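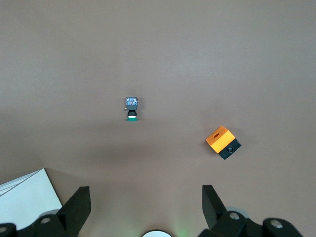 Press the Button, Tell Us How We Did
Speaker notes, May 11, 2021
Trasness Service Managers' Spring Meeting

Opening

Don't start with the survey joke. Everyone who talks about surveys starts with "and please fill out the survey on your way out," and the room groans.

Start with the pharmacy. I went to a Noravo store in April to pick up a prescription. Before I had the car door open there was a text on my phone asking how likely I was to recommend Noravo to a friend or colleague. Pause here. Ask the room to think about the last time they recommended a pharmacy to a colleague. Let it sit a little longer than feels comfortable.

I gave it a 4. I have no idea why I gave it a 4. The line was long, the person at the counter was kind, and my phone was in my left hand. Somewhere there is a chart with my 4 in it, and somebody has to explain that chart to their boss.

Say what the talk is: I am skeptical of the customer satisfaction score. I've run these programs for most of my working life, so I'm complaining about my own work as much as anyone's. I don't think listening to customers is a waste of time. I think most of what we call listening is something else, and it costs more than we admit.

What the score is supposed to do

Keep this part short. They know it.

The promise goes: ask everyone one easy question, track the answer, and you'll see trouble early. Managers get a number they can compare from month to month and from site to site. Staff get a target. Customers feel heard.

Go through those slowly and say which ones I believe. The manager does get a number. The staff certainly get a target. As for customers feeling heard, I've looked for evidence of that in every place I've worked and what I usually find is a sentence in the vendor's brochure.

Mention that the vendors are good at brochures. Don't name any vendor except Darko, and only because I was the one who signed that contract.

Who answers

Plasitz story. Tell it straight, no voices.

Plasitz is a furniture retailer where I ran service quality. Our headline score was 80 percent satisfied. It was on the wall by the break room and it was in the annual report. It had been sitting at that same level when I arrived, and people were proud of it.

I asked who was in it. It took a surprisingly long time to find out. The survey went out by email after delivery. If the delivery failed, there was no delivery date in the system, so there was no email. If the customer canceled, no email. If the customer had called in angry, the agent could tick a box marked "do not contact," and agents ticked it generously.

So the people most likely to be unhappy had been removed before we asked anybody anything. No one had set out to do this. Each rule made sense to whoever wrote it. You don't want to send a cheerful survey to a person whose couch is in the wrong state.

(If there's a laugh, wait for it. If there isn't, move on quickly.)

Ask the room: how many of you could say, right now, which of your customers never get the survey? Look for hands. In my experience very few go up, and I trust those less than the ones that stay down.

Who is being scored

This is the part I care about most, so don't rush it even if the break is late.

Once a score is tied to a bonus, you are measuring how badly people want the bonus. I've watched a delivery driver ask a customer to fill in the form while he stood in the doorway. I've had a car dealer explain to me that anything under the top mark "counts as a fail" and could cost him money. Most of you have heard a version of that speech. Maybe some of you have trained people to give it.

I don't blame the driver. He was told what mattered and he went and got it.

The score also lands on the wrong person. Read a few hundred comments attached to low marks and you find people angry about the price, the parking, the website, the returns policy. Then look at whose name is on the record. It's the cashier. It's the agent who picked up the phone. We took a complaint about a decision made upstairs and filed it under someone who had no say in it.

Note to self: don't get preachy here. Last time I did, and a man in the second row folded his arms and stayed that way.

The buttons at the door

Terminals with faces on them. Green, yellow, red. Everyone has walked past one.

We put in 2 of these with Darko, one by the exit and one by the returns desk. I'll admit I liked them at first. Cheap, quick, no email list, and no driver hovering.

Then I spent an afternoon sitting near the returns desk with a coffee and a notebook. Small children love those buttons. They're at exactly the right height. One boy went green, green, red, green, red, until his mother pulled him off. A teenager hit red on the way in, before he had spoken to anyone. A member of staff leaned on the post while chatting. Plenty of real customers pressed it too, I'm sure, but the dashboard couldn't tell me which ones they were. The dashboard showed a dip in satisfaction at the time school let out, and Darko's monthly summary suggested we look at staffing in that period.

We looked at staffing in that period. We moved someone from mornings. I still think about that.

The point to land: a button is a very clean way to collect something you can't interpret. It feels solid because it's a physical object and somebody pressed it. The press is real. What it meant is a guess, and we tend to write the guess down in the report as if it had come with the press.
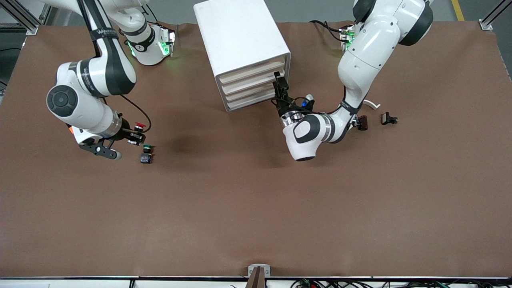
Should we just stop asking customers for a score?
Stop using it for bonuses and for ranking staff, and ask far fewer people far less often. If you keep a score, use it as a rough alarm and go read the comments before anyone acts on it.

(That question comes up every time. Good place to take it if someone jumps in early. Otherwise save it for the end.)

What I would do with the money

People get restless if all I do is knock things down, so give them something, but don't oversell it. I have no product and no framework.

Read complaints. The ones you already have, sitting in the inbox. At Plasitz we had a full-time analyst producing slides on the score and no one reading the complaint mail from start to finish. When I did it myself, the same problem with missing hardware packs came up over and over. It had never once shown up in the score, because a customer with missing bolts was marked as a successful delivery.

Call people. Pick customers who left, or who canceled, or who got the "do not contact" box. Ask what happened. Then be quiet. These calls are slow and some are unpleasant. After a morning of them I knew more than I'd learned from the wall chart in a year, and I couldn't put any of it in a graph. Be ready for your boss to ask for the graph anyway.

Watch what they do. Do they come back? Do they call twice about the same thing? Repeat calls are dull data and I trust them more than any smiley face. They have their own problems -- a person may give up calling, and that looks like a success -- so don't treat them as gospel either.

Objections I expect

"The board wants a number." I know. Give them repeat contacts, or refunds, or how long it takes to fix a thing. If they insist on satisfaction, print who was left out right under it, in the same size type. I've tried this. The number gets less popular.

"Our score went up and so did sales." Could be. Ask what else went up. Ask whether the wording of the question was changed, or the timing of the email, or who gets it. I'd want to see all of that before I gave the score any credit.

"You're just cynical." Possibly. I did sign that Darko contract.

"Customers like being asked." Some do. Look at your response rate and tell me about the rest.

Close

Go back to Noravo. They sent me a reminder because I hadn't completed the second page. Then they sent another. At no point did anyone ask about the line.

Homework for the room: before your next monthly review, find out who never gets your survey and bring that list to the meeting in place of the chart.

Leave the contact slide up. Water is on the left side of the podium. If we're running late, drop the car dealer and keep the returns desk.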